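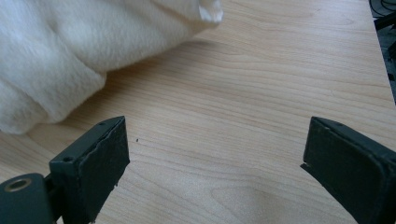 Jumham Linen and Soft Goods Room: where we're up to
29 August 2020

Hello again from the back half of the building! It's been a busy stretch and I'm pleased to say the sorting is well past halfway, so this one is a bit longer than my last.

What's been done

We've now been through 261 bags of donated blankets, throws, towels and curtains. Every piece gets opened out on the table, checked both sides, folded and given a shelf. The running total stood at 1878 pieces when I closed the book last night (pillowcases count as one each, pairs of curtains as one together, same as in January).

The white plush and fleecy things have been the slow part. They take up a silly amount of room and they hide everything — a pulled thread or a small stain can sit right down in the pile and you only find it by running your hand over the lot. I've started doing the white ones first thing, while the light is good, and it's going much faster.

The table

I can't thank you enough for the money for the new sorting table. The old one had a rough edge that snagged anything knitted, and I was forever picking wool off it. The pale top is a treat to work at, and it gets a wipe between bags, and again before anything white goes down. Dark fluff from the towels travels, as I learned with a cream throw that had to go back through the wash.

Spending

The Griltel shelving came in under the quote and I've put the difference toward labels and storage bags. The Sunanard laundry account is paid up to the end of the month. Receipts for both are in the folder with the usual cover sheet.

Still to do

There are 29 bags left, mostly curtains, plus the two big cartons from the Coetzee clear-out that I haven't opened yet. I'd also like to sort out the cot blankets by size, as the shelter keeps asking for the small ones and I keep having to dig.

One question for you: would you be happy for the worn fleece to go to the animal rescue? It's clean and soft but not good enough to give a family, and I have over 2 shelves of it now. If that's fine by you I'll ring them and book a pickup.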